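3.2 Beifang und Meldepraxis in der Küstenfischerei von Storkemlow

Die Auswertung stützt sich auf die Anlandebücher der beiden Häfen Storkemlow und Gomham sowie auf Befragungen an Bord. Erfasst wurden ausschließlich Fahrzeuge unter zwölf Metern Länge, die mit Stellnetzen fischen. Von den 100 angeschriebenen Betrieben gaben 63 ihre Bücher vollständig ab. Betriebe mit lückenhaften Angaben wurden nicht berücksichtigt, auch wenn nur einzelne Fangtage fehlten.

In Gomham wird der Beifang nach Arten getrennt gewogen, in Storkemlow dagegen meist als Mischposten verbucht. Die Werte beider Häfen lassen sich daher nur auf der Ebene der Gesamtmasse vergleichen. Für die Aufschlüsselung nach Plattfischen und Dorschartigen verwenden wir allein die Bücher aus Gomham. Der Anteil untermaßiger Tiere lag dort im Oktober bei nahezu 6 Prozent der angelandeten Masse und damit höher als in den Sommermonaten. 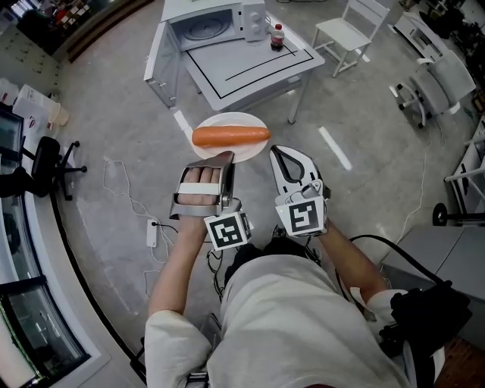
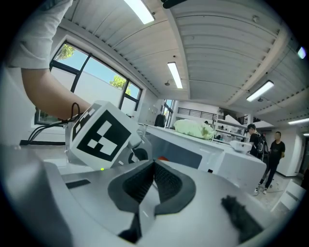
Abb. 2: Handgeführte Greifer mit Markerwürfeln, zwei Ansichten.

Die Maschenweite erklärt diesen Unterschied nur zum Teil. Fahrzeuge, die im Herbst auf die flacheren Gründe vor Kamata ausweichen, setzen dieselben Netze ein wie im Sommer, melden aber mehr untermaßige Tiere. Die Befragten führten dies überwiegend auf die längere Standzeit der Netze bei schlechtem Wetter zurück. Prüfen ließ sich diese Angabe nicht, da Setz- und Holzeiten in den Büchern freiwillig sind und in der Regel fehlen.

Hinzu kommt die Abnahme an Land. Der Aufkäufer Endico nimmt in Storkemlow Mischposten ohne Sortierung an, sofern sie vor sechs Uhr morgens an der Rampe stehen. Für die Betriebe entfällt damit ein Arbeitsgang, für die Statistik eine Angabe. Wir gehen davon aus, dass die Mischposten den Beifang einzelner Arten verdecken. In welchem Umfang dies geschieht, bleibt mit den vorliegenden Daten offen. Die Schätzung der Rückwürfe auf See wird in Abschnitt 3.3 gesondert behandelt.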